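Grovholm Volunteer Fire Brigade
Minutes of the members' meeting, Sunday, August 23, 2020

The meeting was opened at the station by the chair. The minutes of July were read and approved with one correction: the hose order from Chidiac was for 200 metres, not 300.

Hydrants. The brigade has now checked 126 hydrants in the district. In Ornix street 3 of them could not be opened, and the water company has been informed in writing. Until we have an answer, the first engine shall carry the extra hose when it drives to that side.

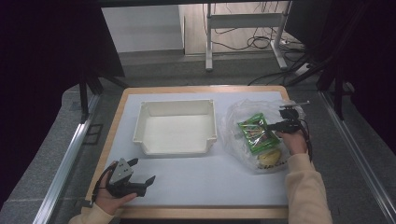 Breathing equipment. The yearly test is done by Illum, and the masks are expected back next week. It was asked if we can borrow masks from the neighbour station – the chair will telephone them.

Youth group. Training starts again in small groups, outdoors as long as the weather allows. Parents will get a letter with the new times.

Any other business. A member asked that the gate is kept free from private cars, also on training evenings. It was agreed to paint new lines on the ground.

The next meeting will be announced on the board. The meeting was closed at nine.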